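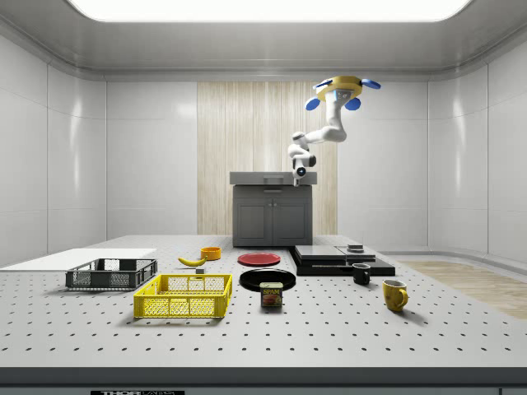
How long does it take to get over a move? Longer than the unpacking, in my case anyway.

May 21, 2018. Writing this fast, laundry's going.

So we left Atetwood at the start of the month. Four boxes still taped shut in the hall and I have no idea what's in them. One says MISC. One says MISC 2. Thanks, past me.

The new place is fine. Good, even. Bigger kitchen, a window over the sink, a stove that lights on the first click. But I keep reaching for the light switch on the wrong side of the door. Every night. And I drove all the way to the old exit last week before I noticed, which added up to 25 minutes and a lot of swearing.

Consuelo Quintero from across the hall brought over soup the second night. Lentil. Didn't even know her name yet. I still have her pot, need to give that back.

Things I miss:

- the bakery on Ferraro, esp. the seeded rolls
- the neighbor's radio thru the wall (really)
- knowing which floorboard creaks

Things I don't miss: the stairs. The parking. Paying Settimio Benedetti 97 dollars a month for a storage cage with a busted lock. He did give me back the deposit tho, all 482 of it, so no hard feelings.

Mail is a mess. Filled out the forwarding form, got one catalog and somebody elses dentist reminder. Has anyone had luck just going to the post office in person?

Ok dryer's buzzing. Curtains next, if I can find the rod. Probably in MISC 2.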